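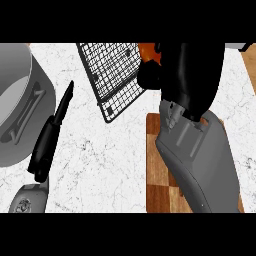 Fig. 1. Gray pot, knife, wire rack and cutting board on a marble counter (computer rendering).

Household Economics, Unit 6: Does cooking at home save money?
Handout to go with the lecture. Instructor: Venla Pelkonen

The claim you will meet everywhere is that a home-cooked dinner costs a fraction of a bought one. I don't say it is false. I say that most of the people repeating it have never seen the arithmetic, and when you do see the arithmetic it is usually missing several lines.

1. What gets counted

Take the Hurkotis pamphlet from your reading packet. It prices a pot of bean soup by adding up beans, onions, carrots and stock. The oil is left out. So is the salt, the gas, and the half bunch of parsley that goes slimy in the drawer. The author charges you for one carrot. Try buying one carrot at your nearest store and see what the bag costs.

This is the "used portion" method. It works well enough for a household that really does use up the rest of the bag. For a person living alone it can be badly off, and the pamphlet never says which kind of household it has in mind.

2. The survey

The Lytvynenko survey is the one that gets quoted. It sent forms to 2,855 households and got 478 back. Work out the response rate yourselves before the seminar. Then ask who fills in a food diary every night for a month and mails it in. My guess is people who already keep track of their spending, and they are not the people the advice is aimed at.

The survey also asked for "meals cooked at home" without saying what cooking means. Does toast count? A frozen pizza? Florante Lumbao raised this in his response paper, and I have yet to see a good reply to it.

3. Time

Two camps here, and I distrust both.

Camp one says time is free because you would only have been watching television. Camp two multiplies every minute of chopping by your hourly wage. But few of us can sell an extra forty minutes at six in the evening, so the second number is mostly made up — it just looks more serious because it has a currency sign in front of it.

Khrystyna Hrytsenko's chapter is better than either. She asks what people gave up in order to cook, and lets them say "nothing" if that was the case. Read pages on shopping trips with care; she is weaker there.

4. Equipment

Budget guides tend to start with a kitchen that is already full. Pots, knives and boards last for years, so spreading their cost over many meals is fair. The trouble is the assumed number of meals. Rernholm spreads a starter set over 1,000 dinners. Someone who cooks on 200 evenings a year needs five years to get there, with nothing lost in a move or burned past saving. Possible, sure. I would like to see evidence that it is normal.

5. Compared with what?

A home dinner looks cheap beside a restaurant dinner. Beside a supermarket sandwich, a canteen lunch or leftovers at your sister's, the gap shrinks or disappears. Always find the comparison and write it in the margin. The Cuvo meal-plan brochure manages eleven pages without naming one.

For the seminar

Pick one dinner you make often. Price it twice, first by used portion and then by what you paid at the register. Bring receipts. Estimates from memory will be sent back.

Read Nadiia Horobets on food waste, first half only. The second half repeats the survey figures from section 2 as if they were settled.

Papers are due in June, by 5 p.m. on the date posted outside my office.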